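Workshop notes: the two-arm cell on bench 2

The two-arm cell that Ans Postma and Tullio Ferraro have been putting together since November is now wired, walled in and moving under its own control software, which Tullio calls Ulero. Members have asked for more detail than the whiteboard gives, so this item covers the mechanical side, the cabling and the present state of the handover tests.

The arms are mounted at the two front corners of the table and reach in over it. The first layout had them on opposite long sides, facing each other. That gave a larger shared area on paper, but the elbows met in the middle whenever both grippers were low, and the planner spent most of its time refusing moves. With both bases at the front, the elbows stay outboard and the forearms come in at an angle. The cost is reach at the back corners, where neither arm can get its fingers vertical.

Bases were aligned with a straightedge and then corrected in software. Morena Rizzi wrote the calibration routine. Each arm touches the same machined pin from 13 poses, and the solver works out where one base sits relative to the other. The residual after the first run was 2 mm, too much for fingertip work. Most of it came from one base bolt that had been tightened against a burr. Once the burr was filed off, the residual dropped below what Morena can measure with the pin. The routine should be rerun after anyone leans on the rail or shifts the table.

Cabling took longer than the frame. A cable run tight along the links pulls on the wrist connector at full extension, and one run too long catches on the elbow when the arm folds. Tullio's current answer is a free loop at each joint, tied only at the midpoint of the link. The loops look untidy but have gone 140 full-range cycles without a dropped connection. The earlier tight routing failed at 80. Spare cable is in the drawer marked Sampaio, and the crimp tool goes back in the same drawer.

The side and back panels were fitted last. They keep drafts and stray light off the table, and they give the software a plain background. Please don't pin notes to them.
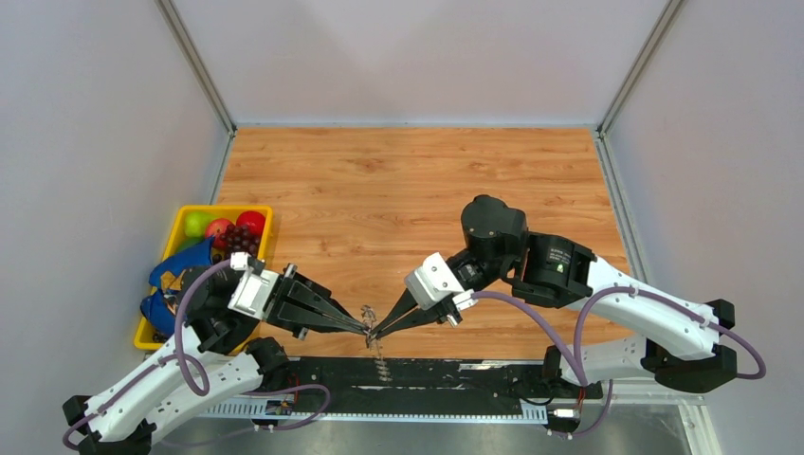 Handover tests start from a simple requirement: both grippers must be able to close on one small part without either arm pushing the other off position. The long tapered fingers help, as they leave room for two tips to meet at a point where blunt jaws would collide. Clear plastic is the awkward case. A piece as small and transparent as the one held between the fingertips gives a vision system little more than a glint to work from, so Ulero takes its position from the joint angles and treats the camera estimate as a check. The basket with the apples and grapes, over at the left wall, is an easier target by a wide margin, although the blue cloth in it will need its own grasp settings. Cloth folds differently on every pick, and a fixed approach height doesn't suit it.

Force limits are the open question. Ans has set the closing current low on both grippers, which protects thin parts but lets heavier ones slip during a fast move. Bevan Kereama has proposed a two-stage close, with a light touch first and a firmer hold once both sides report contact. A draft is in the shared folder under Proltancombe – comments to Bevan, please, and not on the whiteboard.

Bench 2 is reserved for the cell on Saturday until the evening. The emergency stop cuts power to both arms together, and the arms drop when it is pressed, so keep hands off the table before testing it.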